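3.2 What I mean by "progress" in the Stoleck reprints

I should admit that I came to the Stoleck histories as a fan (my grandmother had a whole shelf of them, spines gone the colour of tea) and only later as somebody who had to footnote them. So I've tried to be fair. The Lolunura series ran to 60 titles, and I read 20 of them cover to cover for this paper, which took me most of October and a fair bit of toast.

My worry is with how the word gets used. Georgiev's preface to the first volume treats progress as a road we're all walking, some of us a bit behind, and every abbey, guild and parish feast gets marked by how far along it had managed to get. It's a lovely piece of writing! It also means that by page 195 the monks have stopped being people who prayed and grew beans and have become a sort of rehearsal for us. Clistov, writing later in the same series, does something I like much better. He lets the old arguments be arguments, with both sides wanting things we've mostly forgotten how to want, and he's happy to leave the quarrel unsettled at page 215 and go on to the next one.

I favour Clistov, then, but I don't think Georgiev was being lazy. A reader in a small prairie town wanted a story with a direction to it, and the series was priced and printed for that reader. Whether the direction belongs to the past or to the storyteller is the question I take up next, starting with the chapter endings, where the habit shows most plainly.
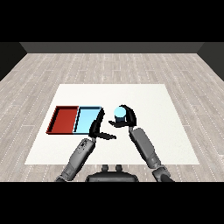
Figure 2. Simulated room with a plank floor running toward the back wall.

3.3 Chapter endings

Georgiev closes nearly every chapter by looking forward, and I've grouped these endings by what they look forward to: the school, the ballot or the railway.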